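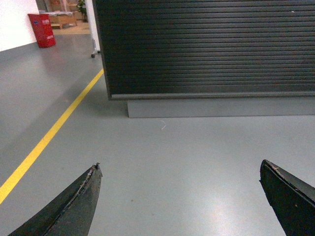 Surely a quick once-over with a broom is enough for a floor as smooth as this, and can't the panel simply be left alone? So wrote a reader of our last edition, and it was a fair thing to ask, because the last edition passed over both in a couple of lines. We have written this section out at proper length to make up for it.

Section 6. Looking after the floor, the yellow line and the ribbed panel

This part of the Wemik room guide is for whoever has the job of keeping the room tidy from day to day. You needn't have done anything of the kind before. The floor is a pleasant one to look after, being smooth and without seams, and once you have been round it a few times you will find your own way of going about it, which may well be better than ours. The panel asks for a bit more patience.

What to have ready

A wide dust mop with a clean, dry head
A dustpan and a soft hand brush
2 buckets, one for the cleaner and one for rinsing
A flat mop that wrings out well
Skinditz floor cleaner (order number 1307)
A Plenis long-handled duster for the panel
Several soft cloths that have been washed and don't shed
A small torch

Please don't be tempted to bring the stiff yard broom indoors. It is a splendid broom, but it belongs in the yard.

6.1 Before you start

1. Do the panel first and the floor afterwards. Dust comes down off the slats however careful you are, and it is very disheartening to watch it settle on a floor you have just washed.

2. Put on the overhead lights. A sheen on the floor can be a help or a nuisance depending on where you stand, so have a little walk about until you find a spot where the glare isn't in your eyes.

3. Crouch down, if your knees allow it, and look along the floor towards the light. Bits of thread, tiny specks and stray fibres that you would never notice from standing height show up nicely this way. Pale threads are the easiest to find on the grey. Dark specks take a second look.

4. Pick up threads with your fingers. A mop has a way of pushing a loose thread along in front of it all the way to the far wall — and then leaving it there.

Note. A speck that won't move under a fingertip may be a mark in the surface. Leave it for now and make a note of where it is. Section 6.4 has more about marks.

6.2 The ribbed panel

The slats run level from side to side, so each has an upper edge for dust to rest on and a groove beneath for it to hide in. In a good light you will see the edges quite clearly. In a poor one the whole panel can look like one dark sheet, and it's easy to believe you have finished when you have missed a good half of it.

1. Start at the top. Lay the Plenis duster flat against the highest slat you can comfortably reach and draw it along in one long, slow stroke.

2. Move down a slat and do the same again, going back the other way if you like. It makes no difference to the result which direction you go in, provided you keep along the slats. Brushing up and down only knocks the dust from one groove into the next.

3. Turn the duster over when it looks grey, and shake it out well away from the panel. Outside the door is best.

4. When you come to a part in shadow, hold the torch close to the panel and shine it downwards, so that the light falls across the edges.
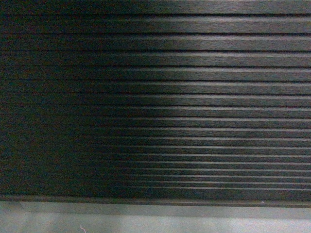 5. Work through the shadowed side at the same gentle pace as the bright side. Most people hurry here, and we have all done it, but if you run a cloth along a slat afterwards you will soon know whether you went too fast.

6. Go over any sticky patch with a cloth wrung out in plain water, then again with a dry one. Keep to the line of the slat as before.

7. Finish with the base. Use the hand brush along the place where it comes down to the floor, sweeping outwards, and gather up what comes away in the dustpan.

Caution. Don't spray anything straight on to the slats. The liquid runs down into the grooves and is the very devil to get out again. Always put it on the cloth.

Caution. Don't lean a ladder against the panel, or a mop handle, or yourself. For the parts you can't reach, fit the extension to the duster.

If the finish looks streaky once the dust is off, please don't set about it with polish. A fine lengthwise streak is part of the look of the surface, and rubbing at it will leave you with a shiny patch that stands out from everything round it.

6.3 Washing the floor

1. Go over the whole floor with the dry dust mop. Begin at the panel and work backwards to the door, letting each pass overlap the last a little.

2. Fill both buckets with lukewarm water and add Skinditz to one of them, following the measure printed on the bottle. More is no better. Too much leaves a film, and the film shows every footprint.

3. Wring the flat mop until it stops dripping. The floor should look damp behind you and should never have puddles on it.

4. Wash a strip, rinse the mop, wring it, and go over the same strip with clear water before moving on to the next.

5. Change the rinsing water as soon as you can't see the bottom of the bucket.

6. Leave the floor to dry with the door propped open, and put the wet floor sign out where people will meet it before they meet the floor. A good time for all this is after 6 in the evening, when there is less coming and going.

6.4 The yellow line and small marks

The line may be washed along with everything else and doesn't need covering up. Mop along it where you can. At the panel, where the line runs in behind, take the mop up to the base and stop there. There is no call to poke a corner of it through.

For a scuff on the grey or the yellow, put a drop of the diluted cleaner on a cloth, lay it over the mark for 2 minutes, and then wipe lightly. Try this twice at most. A mark that is still there afterwards should go down in the Mao book by the door, with a few words on where to find it, so that it can be looked at when the floor is next inspected in October.

Caution. No scouring pads, no blades and no solvent on the line, please. Paint that has been scraped thin is a good deal harder to put right than a scuff.

6.5 Putting things away

Rinse the mop heads and hang them up with the fringe downwards. Stand the buckets upside down on the rack. The duster head pulls off for washing and must be quite dry before it goes back on its handle, so if you are cleaning again the next morning, take the spare from the cupboard. Cloths go in the wash without softener.

For refilling the cleaner bottles and ordering new mop heads, turn to Section 7.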